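How to Run a Backyard Horror Movie Night That People Will Beg You to Repeat

Scary movies play differently outside. The wind moves, a branch taps the fence, and suddenly a film you've seen a dozen times has you pulling the blanket up to your chin. I've been hosting these for years now and I still get giddy setting up the chairs. If you've been wanting to try one, go for it! You need less gear than you think, and most of the work can be done the day before.

Pick the movies first

Two movies is the right number. One feels like you dragged everybody outside for nothing, and three means you're folding chairs at dawn. Put the slower, creepier one first while people are alert, then bring out the loud and silly one. A haunted house picture followed by a goofy creature feature is a wonderful pairing, and my friend Radka Jurić swears by subtitled ghost stories for the opener (she's right, people put their phones away when they have to read).

Ask your guests ahead of time what they can't stand. Some folks love zombies and can't handle needles. A quick group text saves you from losing half the crowd twenty minutes in.

Check the running times and add them up with a break in the middle. In April you can start fairly early, but in the height of summer you'll be waiting a long time for dark, so choose shorter films.

Set up the screen

A white bedsheet works, but iron it! Every wrinkle turns into a scar across somebody's face. Blackout cloth is a big step up and doesn't glow from behind. Clip it to a line at the top, then clip the bottom corners to something heavy so it can't sail off during the climax.

Face the screen away from the street if you can. Walk your block after sunset and look at where the light comes from, then stand where the audience will sit and look again. A single porch light in the wrong place can wash out a whole basement scene, and horror movies are about ninety percent basement.

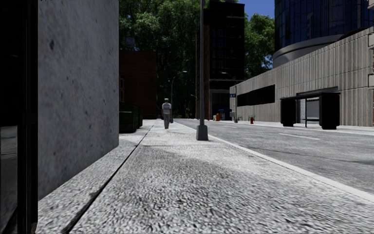
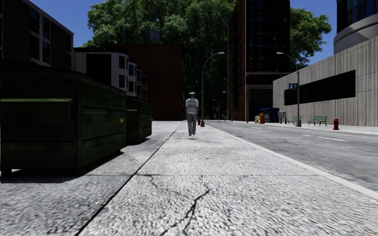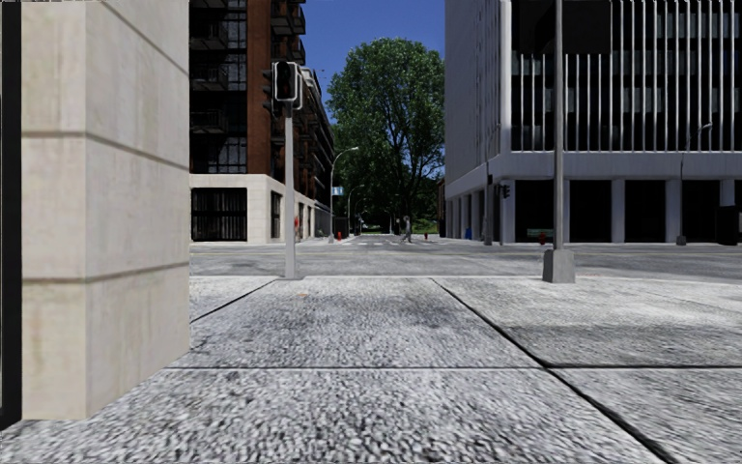

Three sidewalk views from the same place.

Get the projector right

Horror is dark, so brightness matters more than sharpness. Put the projector on a sturdy table, level it, and throw a paused night scene on the screen before anyone arrives. If you can't make out the actors, move the projector closer and settle for a smaller picture. A small bright image beats a huge gray one every time.

Turn off any eco mode. Then open the picture menu and nudge the gamma setting until you can see detail in the shadows without the blacks turning milky. Leave motion smoothing off too - it makes a gorgeous old shocker look like a soap opera.

Download the movies to a laptop. Please don't trust the wifi to reach the back fence. I did that once and we spent the best scare of the night looking at a spinning circle.

Make the sound creepy

This is my favorite part! Place your two main speakers on either side of the screen at ear height, pointed at the middle of the seating. If you own a spare speaker, put it behind the audience at a very low volume with a loop of crickets or creaking wood. Keep it off during the movie and bring it up in the break. Kamil Matoušek still hasn't forgiven me.

Keep the overall volume friendly. Tell the neighbors on both sides what's happening and when it ends, and invite them over while you're at it. Screams carry farther than dialogue.

Seating and snacks

Blankets and cushions in front, low chairs behind them, tall chairs at the back. Leave a walkway down one side and mark it with a couple of dim red lights, which look spooky and won't spoil anybody's night vision. Tape down every cable that crosses it.

Serve quiet food. Popcorn is fine, brownies are better, and anything in a crinkly bag should be poured into a bowl before the lights go down. Hot cider in a big thermos keeps people in their seats through the second movie. Set out bug spray where everyone can find it.

On the night

Start the first film as soon as the sky is properly dark. Say a few words about why you love it, keep it short, and hit play. Take a break of fifteen minutes between features for refills and arguments about who should have survived. Then cut the porch light and start the second one.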